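Zumance eval, vendor trial review
Minutes, October 1, 2021

Taken by: Bukola Ogbonna (quick notes, will clean up later)

1. Last minutes
Approved, no changes. The perforated table invoice got paid.

2. Zumance kit, where we are
Trial unit from Blomqvist has been up 8 days. Kit = control software, push rod, block set, calibration sheet. Arm is ours, not in the price. Install went OK once the license key got re-sent. Manual is thin on setup. Page 22 has the wrong menu name for tool offset, reported to them.

Bukola ran 137 pushes on the default settings. Log is on the shared drive. Heart and star are the hard ones, they spin when the rod catches a point or the notch. Cylinders fine. Cube fine if you come in square on the face.

Discussion: do we need seven blocks or is the smaller set enough. No agreement. Most people want to keep the odd shapes, otherwise whats the point of testing.

3. Price
Blomqvist quote is per seat plus support. Clurnunar quote came in lower but no rod, we would have to machine one. Shop says they can do it but not before December. Ask Blomqvist if they will drop the support fee for the first year.

4. Work surface
Maple board stays for now. Question whether the seams between planks matter for the small pieces. Clurnunar sells a one piece top, sample requested.
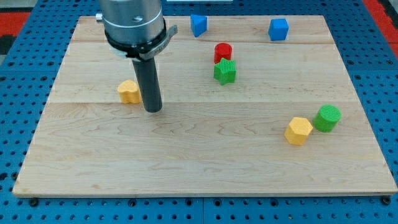 TABLETOP / PUSHING TASKS

Layout with the rod down by the yellow heart, front of the board left clear. Agreed to use this spread as the start position for the next round: blue and red to the back, hexagon and green cylinder together on the right. Target is 1000 pushes before we decide anyting.

5. Actions
- Bukola: email Blomqvist re support fee and the manual error
- Bukola: print start layout, tape up by the bench
- Shop: cost for a rod in case we go Clurnunar
- All: read the Zestach terms, bring comments

Next meeting: when the Blomqvist reply is in.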